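El registro del turno decía que Manouchehr Soltani había empezado a las siete menos diez, y que a las nueve seguía en la primera tarea. La tarea figuraba en la hoja de Multell con el código 286: retirar un objeto ligero de una superficie inclinada, dos brazos, mando por réplica. El operador sostiene dos brazos pequeños, sin motor en las muñecas, y los brazos grandes repiten el movimiento al otro lado de la mesa. Se guardan las posiciones de las articulaciones, la apertura de las pinzas y el vídeo de las muñecas.

Ruth Garside revisaba las grabaciones desde el despacho contiguo. Rechazaba las que contenían pausas superiores a dos segundos. Una pausa, según el manual que ella misma había redactado en Ovik, es una instrucción como cualquier otra, y el modelo la aprende.

– Lleva usted 21 demostraciones – dijo por el intercomunicador –. He aceptado siete.

– ¿Por las pausas?

– Por las pausas. Se detiene siempre antes de cerrar la pinza.

Soltani soltó las empuñaduras y movió los dedos. Había trabajado casi 900 horas con manipuladores en Pinis, con piezas de acero que admitían un cierre brusco. Allí la fuerza no se transmitía al mando y no hacía falta. Con objetos pequeños la falta de tacto obligaba a mirar, y mirar llevaba tiempo.

Volvió a la posición inicial y comprobó el retardo. Estaba dentro de lo admitido. Abrió la ventana de la cámara de muñeca y acercó el brazo a la pizarra.

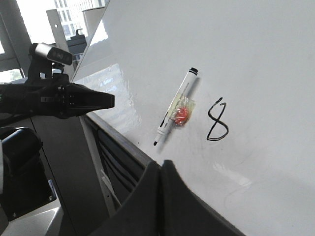

¿Por qué se rechaza una demostración que termina bien?
Porque el modelo imita el recorrido completo. Si el operador duda en el mismo punto en muchas grabaciones, el robot se parará en ese punto y puede no volver a arrancar.

La pregunta y la respuesta estaban en la primera página del manual, y Soltani las conocía de memoria. Garside las citaba sin cambiar una coma.

La grabación siguiente fue rechazada. La otra también. En la tercera, Soltani dejó de vigilar la distancia en la pantalla. Bajó el brazo maestro a velocidad constante, como quien alarga la mano hacia un interruptor de su propia casa, y empezó a cerrar antes de llegar.

– Aceptada – dijo Garside.

Repitió el gesto hasta mediodía. Variaba el ángulo de entrada y la altura de partida, según la hoja, y no hablaba. A última hora, Tiburcio Cortés cargó el modelo entrenado con el lote de mayo, que contenía solo demostraciones de Soltani, y pidió una ejecución autónoma para compararla con las nuevas.

Los brazos maestros quedaron inmóviles en sus soportes. El brazo derecho avanzó, corrigió la muñeca y se detuvo a un centímetro de la superficie. Cortés miró el contador.

– Un segundo y ocho décimas. Luego sigue.

Soltani no miraba el contador. Miraba la muñeca del robot, que antes de reanudar el movimiento había girado un poco hacia fuera y había regresado. Él tenía una lesión antigua en esa articulación y hacía lo mismo cada vez que iba a coger un vaso.

– ¿Eso se puede quitar? – preguntó.

– Con datos nuevos, sí – dijo Garside –. ¿Quiere que lo quitemos?

Soltani pidió ver otra ejecución. Cortés devolvió el brazo al origen y pulsó la tecla.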